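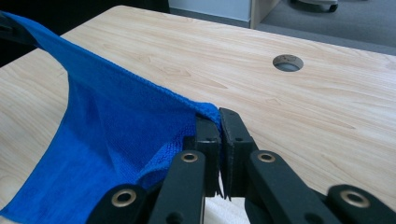

Do blue microfibre cloths need their own wash?

Davoud Soltani
Packet says wash separately, no softener. Sounds like a way to sell detergent. Mine is plush, royal blue, used on a pale wood desk.

Keyvan Vahidi
The softener part is true — it clogs the pile. I'd doubt the rest after 3 washes.
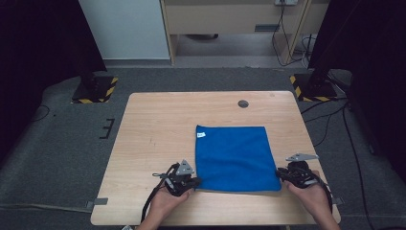
Cotton lint is the other nuisance, so keep it away from towels. I've never gone over 90 minutes in the dryer, on low.

Ahuja
Just chuck it in with your jeans.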